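Selton releases version 2 of its two-arm planning software

Tetusport, February - I'm Wolfram Haberkorn, I look after the planner at Selton, and I've been allowed to write this one myself (our usual press person read it over and took out most of the brackets). So hello! Version 2 of Plolton is out today, and you can download it from 9 a.m.

If you haven't met Plolton before, it's the software that decides how two robot arms share one table without knocking into each other. You give it a job, it looks at what's on the table, and it works out which arm should go for what and in which order. Version 1 did this well enough, but it was slow whenever both arms wanted the same bit of space. One would sit and wait, politely, while the other finished. I watched an awful lot of polite waiting last year.

The new planner lets both arms move at once and keeps checking the gap between them as they go - links, grippers, cables, the lot. Cables were the big one for me. We used to treat them as if they weren't there and then wonder why people padded every move by hand. Now you tell the set-up screen where your cable loops sit and the planner leaves room for them.

The perception side has had a proper going-over too. Plolton now copes much better with small things standing close together, jars and bottles especially, and with flat things like cloth and printed card that the old version tended to read as part of the table. There are 13 new sample jobs in the box, mostly tidying and sorting, and you can open any of them and change it to suit your own table.

Our first outside users were the people at Bustamante, who ran the test version for 90 days and sent us bug reports at all hours. Their list was long and quite blunt and I'm very grateful for it. The replay tool is their idea: you can scrub back through a job and see what the planner thought was on the table at any moment, which saves a lot of guessing when an arm goes somewhere odd.

Version 2 is a free update for anyone with a current licence. Old job files open as they are, though you'll want to run the table calibration again before you start. The notes on moving over are in the download.

For press questions, trial licences or a demo at our Tetusport office, please write to the Selton press desk. If it's a planner question they'll pass it to me, and I do like getting them.
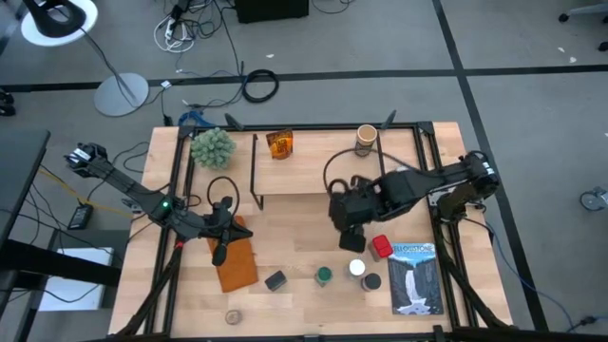
Two arms over a shared table, with a brown cloth, a group of small containers and a Yellowstone print. Photo: Selton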